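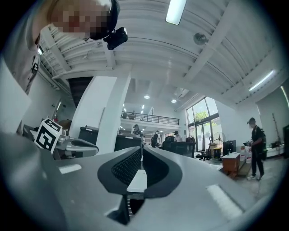

Figure 1. Hand-held gripper, with head-mounted camera at upper left.

Section 3. Preparing the Inauguration Record

This section applies to clerks who use Zisico to prepare the program, guest list and oath text for the swearing-in of an elected officer. Complete the office profile before you begin. Revised 06/09/2022.

3.1 Creating the record

1. Sign in with a clerk account and select Ceremonies, then New.
2. Enter the title of the office exactly as it appears on the certificate of election.
3. Select the form of oath. The Stilberg charter of 1871 permits an oath or an affirmation, and the officer's choice must be received in writing.
4. Enter the name of the official who will administer the oath.
5. Select Save as Draft.

Note: A draft is visible to clerks only. It does not appear on the public calendar until it has been approved.

Caution: Do not copy the oath text from an earlier ceremony. Amendments to the charter are not applied to saved records.
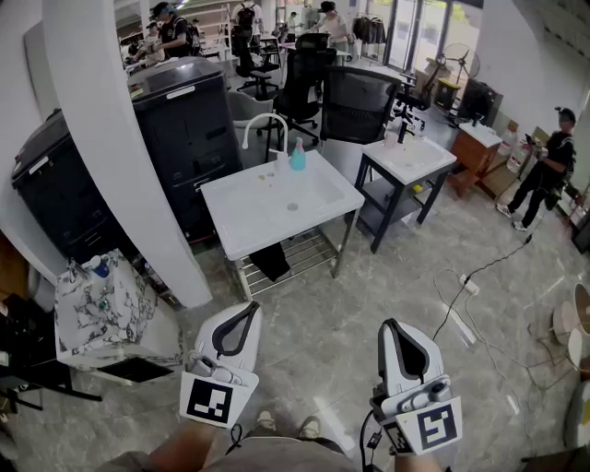 Figure 2. White washbasin with faucet and spray bottle; hand-held grippers at front.

3.2 Guests and clergy

1. Open the draft and select Guests.
2. Enter the seating limit for the venue. For the council chamber, the limit is 185.
3. Assign each guest to a group: family, officials, clergy, press or public.
4. If an invocation is planned, enter the speaker under Clergy and mark the item Optional in the printed program.
5. Send the invitations. Replies are added to the list as they are received.

Note: Members of the clergy who attend as private guests should be entered under Public.

3.3 Approval and release

1. Select Submit for Approval. The record is forwarded to the presiding officer.
2. When approval is shown, print the program and the signature page.
3. After the ceremony, scan the signed page and attach it to the record.

Caution: Once the signed page is attached, the record is locked. Corrections require a written request to Ida Wiegand, Office of Records, Room 1505.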